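Sim bench notebook: house rules for two arms over one table
Jul 13, 2022

Korkance cell, simulation side. Writing this up while it's fresh, so excuse the rambling.
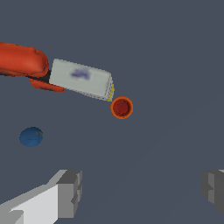
1. One arm holds, one arm waits

This is the rule I keep going back to, so it goes first. While the orange arm has the carton, the grey gripper stays open and out of the way. Open means properly open, with a good stretch of floor between the fingers. I know it's tempting to start closing early to save time on the handover (I've done it, we've all done it), but a half-closed gripper tells the next person reading the log nothing at all. Is it starting a grasp? Letting go? Who knows! Pick a state and log the state.

Santoso, our scheduler, will happily let both arms claim the same object if you don't set the lock. I've put the lock in the template now. Please don't take it out to "just test something" and then commit the file. Someone did that last week and it may well have been me.

2. Slow down near anything with a rim

The carton's far end comes in right by the little orange-rimmed cup, and that's where I want the speed cap on. The draft rule is a cap of 200 mm/s whenever a held object gets close to another object, and 500 mm/s in open space. The collision check has to use the arm plus whatever it's carrying. Sounds obvious, but the old config from Skustcombe only checked the gripper body, so a long box poking out the front was invisible to it. You could sweep a carton clean through the cup and get a lovely green pass at the end.

So: attach the object's shape to the arm at grasp, detach it at release, and write both events to the log. If the attach event is missing, bin the run. Don't try to rescue it by hand, I spent most of an afternoon on that and ended up with a file I didn't trust anyway.

Tilt is still an open question. I'd like a limit on how far a held carton can lean before we call it a bad grasp, but I haven't got a number I'd defend. A tilted box is fine if you meant it. Leaving it blank for now.

3. Things that roll

Ball over on the left, well clear of the arm, which is how I like it. Anything round gets a keep-out zone and gets its position read again before every move. Not once at reset! Every move. The sim will let a ball drift a tiny bit if the friction is set wrong, and by the end of a long episode your plan is based on where it used to be.

Also, can we all please use the same friction file. There are 4 of them in the shared folder and two have the same name with different capitals.

4. Naming and colours

Object names in the log describe the thing, so "cup", "ball", "carton". No nicknames. I went through the Indari set yesterday, 775 episodes, and found the same cup under three names, one of them rude. Colour can go in as a separate field. The plain slate floor stays as the default until the rules are settled, then people can put in whatever background they fancy.

If a label on an object can't be read at render resolution, write "unreadable" in the label field. No guessing from memory of the asset. The carton's logo is a purply-blue smudge in this view, so that's what it gets.

5. Stopping

Stop means both arms stop. I had a bit of a back and forth with myself over this, because in sim it costs nothing to let the second arm finish its move, and you get more data out of it. But the same rules are meant to carry over to the real cell, and I don't want us getting used to one thing here and another thing there. Both stop, fingers hold whatever they're holding, and a person decides what happens next. No automatic release on stop, ever.

Still to do: write the lock test, merge the friction files, ask Skustcombe if they've still got the old tilt data. Rule 2 needs another read by someone who isn't me.

Recent entries
Friction files, part two
Santoso lock behaviour after update
Indari set: naming clean-up
Gripper open/closed states, first draft
Why the reset pose moved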